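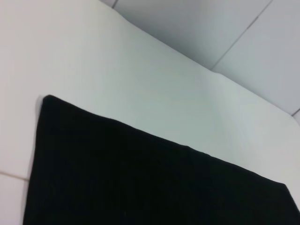 Do we buy the second arm this quarter or wait?

We wait, and we put the money into grippers and a spare wrist camera first. The arm is the fun purchase, I know, but a second one with the same fingers would just drop the same things twice as fast.

Notebook, October, 4:30 pm

OK, budget brain today. I sat down with the Hanurum quote and the Zedura quote side by side and tried to make them say the same thing, and they refuse to. Hanurum bundles the controller, the cables and a mounting plate. Zedura lists every last screw by itself and then charges shipping on top (shipping from Wotodside, too, so it's on a truck forever). Once I moved everything into one column, the two were a lot closer than the cover pages let on.

What I keep coming back to is soft goods. Boxes and cups we can already plan for with what's on the shelf. Fabric is where the money questions are. The stock fingers are hard and narrow, and I'd like a compliant pair with a wider pad for anything that folds over on itself. Hanurum sells those as a set of 2 for $195, and there's nothing custom about the mount. I'd order 2 sets today if purchasing would let me. They won't — it has to go in with the rest.

Also on the wish list: a wrist camera that copes better with dark stuff. Black cloth on a white table is a rotten exposure problem. If the auto setting goes for the table you lose all the texture in the cloth, and if it goes for the cloth the table turns into a snowbank. Phromma has one with a wider range, and I've asked for a loaner before we commit to anything.

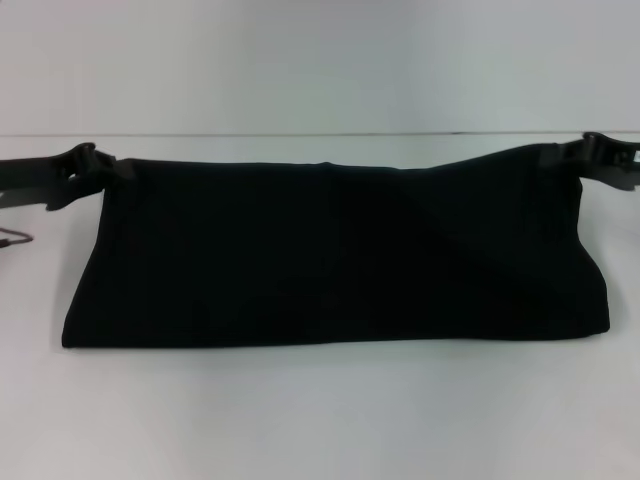 The reply from Wotodside was that we're overthinking the camera and underthinking the lights, and that two cheap diffuse panels would get us further than any sensor on my list. Fair point! I'd only put lights down as a line under "misc" and hadn't priced them at all. Now they've got their own line. I still want the loaner, though.

Straps and buckles are the other thing to budget for, and here it's time more than cash. Anything with a belt on it has a stiff bit, a floppy bit and a long tail that goes wherever it likes, so figure on more trials per item than for a plain cloth. I wrote down 18 hours of bench time for bags and pouches and 9 for flat cloths. If we run over on the bags we take it out of the cloths, and please don't take it out of calibration again.
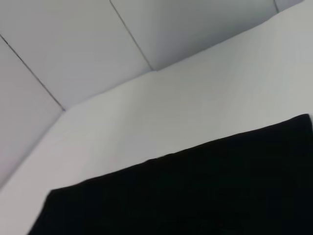

3 min read

Rest of the list, so I don't lose it:

Spare cable for the wrist camera. Buy it now, it's cheap and the lead time is silly.

Compliant fingers, 2 sets, Hanurum.

Diffuse light panels, still need a price. Ask if they come with clamps.

Phromma camera, loaner first, then decide.

Service plan from Zedura: skip it for this year. It covers the arm and leaves out the gripper, and the gripper is the part we wear out.

Second arm moves to the next budget round. I'll keep the Hanurum quote in the folder, but it will need refreshing before then, so whoever opens this page next should ask for a new one and check that the mounting plate is still included.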